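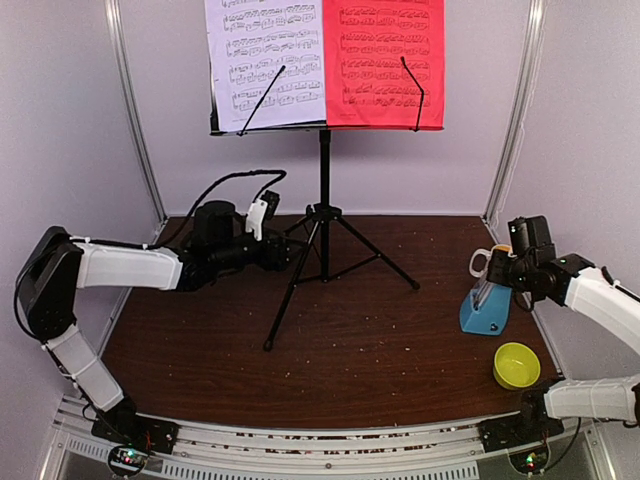 Tamer Rizk replied that the district could have one arm in every school or two arms in half of them, and that he would not recommend the first. The remark was entered in the minutes of the Lodham Schools Equipment Office under item 6, Music and Classroom Automation, and the discussion continued for most of the afternoon.

The Office had before it two offers. The Hukholm offer was lower and covered a single arm with one gripper, delivered in the spring. The Dretida offer covered paired arms and a training day for staff. Neither offer included a table.

Mrs. Nomura, who presided, asked why a second arm should be required to turn a page.

Mr. Rizk answered that it was not required to turn a page. It was required for everything that took place before and after the page. Stands had to be opened and set. Cups had to be moved away from scores. In the month of November the music rooms had asked the Office for help on matters of this kind more often than on any other, and the help had been a clerk named Osgood, who had now retired.

"Mr. Osgood had two arms," said the member for the northern schools.

The presiding officer directed that the comment be recorded.

The Office then turned to cost. The sum available was $700 for each school, to be drawn in equal parts over 6 years, and a further $300 was reserved for repairs. The member for the northern schools observed that the repair reserve had been spent in each of the past several years on the piano at Lodham Lower School, and that the piano was no better. Mr. Rizk said that he had allowed for the piano.

A letter was read from a teacher of the violin. She wrote that she had no objection to machinery. She wished to know whether it would wait. Her pupils did not play at the speed printed on the page, and some of them stopped altogether at the difficult measure and looked at the window until they felt able to go on. Mr. Osgood had always waited. He had stood with his hand at the corner of the sheet, and she believed the children had played toward that hand.

There was a silence, which the minutes do not mention.

Mrs. Nomura asked whether either supplier had been questioned on the point. Mr. Rizk said that the form supplied by the Office contained spaces for reach, load, power, noise and warranty. He turned the form over and examined the back.

It was resolved that a line be added to the form. The wording took longer than the budget had. "Delay" was proposed and rejected as suggesting a fault. "Response time" was thought to ask for the opposite. At length the line was adopted as "Waits, if needed," with a box beside it, and both suppliers were to be given until 26/11/2021 to return their answers.

Hukholm returned the form with the box checked. Dretida left the box empty and wrote beneath it, in ink, "For how long?"

Mr. Rizk placed the second form on top of the first and sent both upstairs.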